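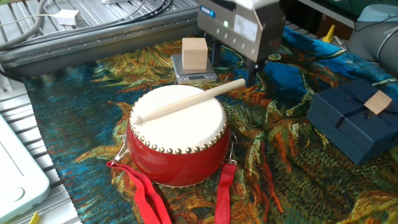 Choosing a gripper used to take the Halliday workshop an afternoon with a catalog. This year it took most of the spring. The shop builds small handling cells for customers who pack mixed goods, and mixed goods are hard on fingers that were made for one part. So Jeptoo Kaijage, who runs the trials, stopped testing with machined blocks alone. She kept a light wooden cube, which sits on a small silver scale at the back of the rug, and added things with awkward shapes. The drumstick is the one that sorts grippers fastest. It lies at a slant across a round drum head, with a knob at one end and a long pale shaft at the other, and the fingers have to close on the shaft without pushing down on the hide.

Two grippers made it to the final round, the Dritus and the Dronum. Both are electric, both have two fingers, and both bolt to the same arm. Each was given 60 attempts per object, with the object moved by hand between tries.

On the cube there was little to choose between them. The Dronum closed faster and the Dritus centered a bit better. On the drumstick they came apart. The Dronum has a higher minimum force, and when it met the shaft off center it tended to roll the stick before it had a hold. The Dritus could be set to close slowly for the last 8 millimeters, and that was enough to let the stick settle.

"The spec sheets give you the top force," Kaijage says. "I wanted the bottom one. I had to write to both companies to get it."

The patterned rug was Upendo Mbwambo's idea. He handles the vision side, and he had grown tired of cameras that did well over bare aluminum and then lost an object's outline at the customer's site. He expected the ribbon on the dark gift box to cause trouble too. It did, with both grippers, when a fingertip slid under it during a side grasp. The fix was a rule in the controller to take that box by its long edges only.

Halliday ordered the Dritus in April. The first unit went to Gunovmont, where Manee Panyasiri's team packs craft kits. It has needed one new set of fingertip pads so far, and Panyasiri has asked for a softer kind next time. Kaijage has samples of those on order.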